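Le bac gris et les petites choses

En décembre j'ai décidé de m'occuper des petits objets. Je ne parle pas des livres ou des vêtements, pour cela j'ai déjà mes habitudes, mais de tout ce qui reste au fond des tiroirs et qui n'appartient à aucune famille. Dans ma langue nous avons un mot pour ces choses, en français je n'ai trouvé que « bricoles », et je l'aime bien.

Ma méthode vient d'Abena Nartey, avec qui j'ai partagé un appartement à Clultesholm pendant deux ans. Elle vidait chaque tiroir dans un seul récipient à bords hauts, puis elle sortait les objets un par un. Elle ne permettait pas de poser une chose sur la table sans avoir dit son nom à voix haute. Je trouvais cela un peu sévère. Maintenant je le fais aussi, même quand je suis seule, et je dois dire que mon vocabulaire a progressé : manche, embout, tenon, anse.

Le premier soir j'ai commencé à 19 heures et je pensais finir avant le dîner. J'ai fait un tiroir et la moitié d'un autre. Le problème est que les petites choses demandent la même décision que les grandes. Une brique de construction toute seule, par exemple, est-ce un jouet ou un déchet ? J'ai écrit à Nana Amissah, qui a des enfants, et elle m'a répondu que toute brique est un jouet et que je devais la lui garder. La règle est donc fixée.

Pour les étiquettes j'utilise Fimeo, un petit carnet à feuilles détachables que j'ai commandé chez Frimpong. Le papier est bon mais la colle ne tient pas sur le métal, il faut ajouter du ruban. J'ai fait quatre catégories : outils, jouets, cuisine, et « à demander ». La dernière est de loin la plus grande. J'avais pensé à la supprimer – mais alors où mettre le reste ?

Le bac doit être en métal, c'est mon seul conseil ferme. Le plastique garde la poussière dans les coins et devient vite laid. Il faut aussi prendre peu de choses à la fois. Avec une poignée d'objets on voit le fond, et on peut attraper chacun sans déranger les autres.
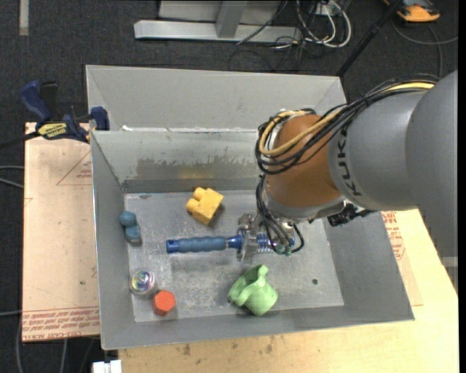 Au fond du bac : la brique jaune, le bloc hexagonal rouge orangé, et le manche bleu déjà soulevé.

Le vert clair couché sur le côté, avec son anse, je l'ai mis dans « cuisine ». Nana pense que c'est plutôt pour la dînette. Nous ne sommes pas encore d'accord. Pour le petit objet bleu aux deux bosses, je n'ai pas de nom, ni en français ni dans ma langue, et il est allé dans « à demander » avec les autres.

Jeudi je continue avec le tiroir de l'entrée, celui des clés.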